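Gripper drift in the Nukilora runs, and a collision check that never fired

April 3, 2022

I lost most of a week to a fault in the simulated pick cell, so I am writing it down while the logs are still on disk. The setup is the same one I have used since October: one arm, a two-finger gripper, a wrist camera, and a plank-textured work surface in the Nukilora simulator. The controller is Erkton, unmodified apart from my own logging.

The symptom was simple. In a batch of 394 episodes, 63 ended with the wrist well outside the work envelope and no error raised. The episode summary listed them as "completed, no grasp". I had been reading that as a perception problem and tuning the wrong thing.

Replaying the bad episodes from the wrist camera made it plain that perception was not to blame. There was nothing to perceive. The fingers were wide apart with nothing between them, the view was tilted hard against the planks, and past the edge of the wood there was only black.

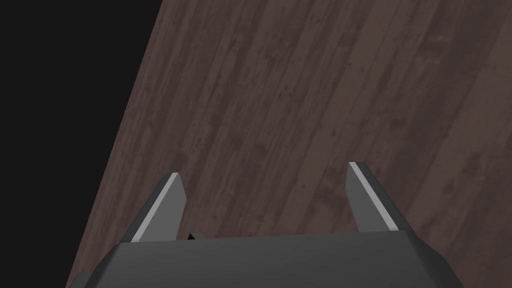
What the log said

The envelope check reads the wrist pose once every 100 control ticks. That is fine at normal speed. After a missed grasp, though, the retry routine commands a retreat to a stored pose, and the stored pose was in the base frame while the routine expected the table frame. The arm went where it was told. In the worst case the bad target was written at tick 1866 and the episode closed before the next check came up.

So there were two faults, and each hid the other. The frame mix-up sent the wrist off, and the slow check let the episode finish clean.

Changes

The retreat pose now carries its frame name, and the routine refuses it if the name does not match. The envelope check runs on every tick. It costs almost nothing - I should have measured that before setting the interval.

I also split "completed, no grasp" into two result codes, one for a normal miss and one for any episode that ends outside the envelope.

Still open

The Flerthorpe branch has its own copy of the retreat routine and I have not patched it. Do not run that branch on hardware until I have. The Nnaji configs need their stored poses exported again, with frame names, before they will load.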